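Nomach Play Clock System
Section 4: Setting Up the Field Clocks
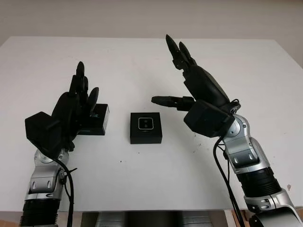

Figure 4-1. Two small black boxes on a white tabletop, between two robot arms.

This section covers placing the two end zone clocks, pairing them with the sideline console, and running the pregame check. Allow 45 minutes the first time. Mounting the permanent poles is covered in Section 3. If your field uses the rolling stands, start at 4.1. If it uses poles, skip to 4.2.

4.1 Placing the rolling stands

1. Roll one stand to each end of the field. The front wheels go behind the end line and outside the restraining line painted for photographers and staff.
2. Turn the stand so the clock face points at the opposite goal line. The quarterback reads the clock at the far end, so a small error in the angle matters more than it seems from up close.
3. Press down all four wheel locks.
4. Raise the mast until the second hole lines up, then push the pin all the way through. The clip on the end of the pin must be closed.
5. Put two sandbags on the base, one on each side of the mast. In wind over 20 mph, use four.

CAUTION: Do not move a stand with the mast raised. Two people are needed to lower it.

CAUTION: Take the stands down if lightning is reported near the field. Do this after players and spectators have been cleared, and only if there is time.

4.2 Connecting power

Each clock runs on 120-volt power or on the Nomach battery pack. Do not connect both.

1. Check that the clock's power switch is set to OFF.
2. Plug the power cord into the port on the bottom of the cabinet and turn the collar clockwise until it clicks.
3. Run the cord away from the sideline. Where it crosses a walkway, cover it with a cord ramp.
4. Plug the cord into a GFCI outlet.
5. Set the switch to ON. The clock shows 88 for three seconds, then two dashes.

If any part of the 88 stays dark, write down which segment it is and see Section 9 before going on.

Note: A full battery pack runs one clock for a varsity game with overtime. It does not have enough left for a junior varsity game the same day. Charge the packs overnight. The pack is good for 2,000 charges and the count can be read under MENU > POWER > HISTORY.

4.3 Pairing the clocks with the console

Pairing has to be done once at the start of the season, and again if a clock or the console is replaced. The console keeps its pairing through the off-season even when it is unplugged.

1. Place the console on the sideline table at midfield and turn it on.
2. Press MENU, then choose CLOCKS, then ADD.
3. Enter the field code. The factory code is 227.
4. Go to the north clock and hold the LINK button on the side of the cabinet until the dashes blink.
5. On the console, press ENTER. The clock shows 01 when it is linked.
6. Repeat steps 4 and 5 for the south clock. It shows 02.
7. Press SAVE. If you leave the menu without pressing SAVE, both links are lost.

The radio reaches 1,542 feet with a clear line of sight. Metal bleachers, buses parked along the end line and the press box wall all cut this down. If the link light on the console turns yellow, raise the console antenna first, then try moving the console 10 feet to either side.

Note: If two Nomach systems are in use at the same complex, change the field code on one of them. With the same code on both, a reset on one field will reset the clocks on the other. The Finstead stadium lot has three fields within range of each other, and sites laid out like that should give each field its own code and tape it to the console lid.

4.4 Setting the play clock times

The console is shipped with the 40-second and 25-second settings used in most high school play. To check or change them:

1. Press MENU, then TIMES.
2. Use the arrow keys to choose LONG. Set it to 40 unless your league says otherwise.
3. Choose SHORT and set it to 25.
4. Choose HORN. For games with a play clock operator on the field crew, this should be OFF.
5. Press SAVE.

Youth leagues often use longer times. The console will take any value from 5 to 99. Settings can be locked with a four-digit PIN under MENU > LOCK. Write the PIN down somewhere other than the console case.

4.5 Pregame check

Do this no later than 60 minutes before kickoff, while the officials can still walk out and look at the clocks.

1. Press LONG. Both clocks should show 40 and hold.
2. Press START. Watch both clocks down to 30. They should change together.
3. Press STOP. Both should hold at the same number.
4. Press SHORT, then START. Let this one run to zero.
5. Press BLANK. Both clocks go dark.
6. Have someone stand at each goal line and confirm that the far clock can be read. For late afternoon games, set brightness to HIGH. After sunset, change it to MEDIUM.

If one clock runs behind the other, press and hold SYNC for two seconds. If it happens again in the same game, turn both clocks off with BLANK and tell the referee. The crew will keep the time on the field.

CAUTION: Never leave one clock lit when the other has failed. Both must be on or both must be off.

4.6 After the game

1. Press BLANK, then turn off the console.
2. Turn off each clock before unplugging it.
3. Lower the masts and strap the covers on. Wipe off rain or ash with a dry cloth first. Do not use a hose.
4. Store the console indoors. The clocks can stay outside under their covers from the first week of practice through the playoffs, but bring them in by the end of the season.

Replacement parts for this section

Mast pin with clip: Aubert kit 245
Cord collar: Aubert kit 245 (same bag)
Wheel lock: sold singly, give the stand serial number when ordering

Phone support is open from 8 a.m. to 9 p.m. Central on game days and closes at 5 p.m. on Monday. Ask for Thierry Texier for console questions or Revathi Devadiga for stands, poles and power. Units being returned go to the Tistumholm service center with the form in Appendix B.

Continue to Section 5: Operating the Console During a Game.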